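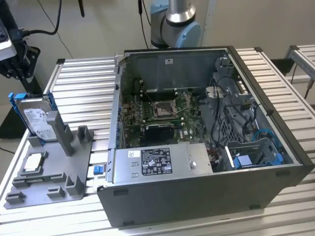
**Plevuvham** is a walled port town at the mouth of the Zolport River. It is the smaller of the 2 harbors on the bay, the other being Norwood, and is visited mainly for its old quarter, its covered market and the ferry to the outer islands.

## Geography

The town stands on a low limestone headland. The river bends around it on the east side, and a shallow lagoon lies to the west. Most of the old quarter is inside the walls. The newer districts spread north along the Norwood road, where the bus station and most of the larger hotels are found.

## History

A fishing village existed on the headland before the walls were built. Trade in salt and dried fish paid for the first stone quay, and merchants from Norwood later put up warehouses along it. The harbor silted up over time, and larger ships moved across the bay. Many of the warehouses stood unused until the ferry service began and the quay was dredged again. Several are now guesthouses.

## Sights

The wall walk is open during daylight and can be entered at 6 points. The stretch between the Salt Gate and the lagoon is the most popular, and it has no shade. A small museum in the former customs house covers the salt trade and has a collection of harbor charts.

Ndlovu Market is held in a covered hall behind the quay. Fish is sold on the lower level in the morning and is usually gone by noon. The upper level has fruit, spices, cloth and a row of lunch counters. The local dish is a thick fish stew with green plantain, served with flatbread.

The bell tower on the main square has 200 steps and a narrow stair, with a waiting area at the bottom when groups are coming down. The top looks out over the lagoon and, in clear weather, the nearer islands.

## Getting there and around

Buses from Norwood stop outside the Salt Gate. Bus 13 continues to the beach at the north end of the lagoon, but does not run in the evening. Cars are not allowed inside the walls, and the streets there are cobbled and steep in places.

The island ferry leaves from the east end of the quay. Tickets are sold at the dock on the day of travel. Sailings are reduced in winter and may be canceled in strong wind.

## Climate

Summers are hot and dry. Rain falls mostly from October to February, when the lower streets near the lagoon sometimes flood at high tide. May and June are the busiest months for walkers.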